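4.3 The missed alarm in the battery bay

On Friday the charging cabinet for the mobile robot overheated during a night run and the overhead detector gave no alarm. The controller, which should have cut power to the cabinet on an alarm signal, carried on charging. Kamrul Bhuiyan smelt hot plastic on entering the lab and pulled the main switch by hand. No one was hurt. One cell pack and a length of cable were scrapped.

The log showed 307 status messages from the detector relay, all reading "normal". The relay was wired as normally open, so a detector with a flat battery and a detector with nothing to report gave the same signal. Our hazard sheet had listed this fault as "unlikely" and no check was set against it.
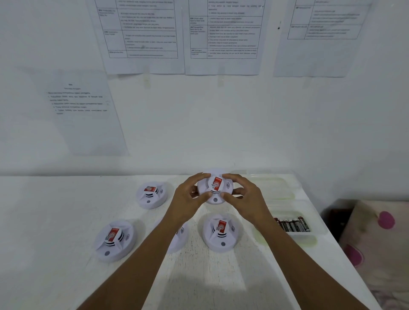 Bench work on the smoke detectors was done by hand, before any further trial of the robot. Each unit was to be given fresh AA cells, closed, and tested with its own button and then with test smoke. A unit passed only if the relay changed state within 11 seconds in both tests. The button test alone was judged too weak, as it does not prove that smoke can reach the sensor.

Asanka Abeysekara rewired the relay as normally closed, so that a lost supply or a broken wire now stops charging. The Plurau control code was changed to match. It also refuses to start a charge if the last detector test is more than a week old.

The change does not cover a blocked smoke inlet. This remains open and is carried over to section 6.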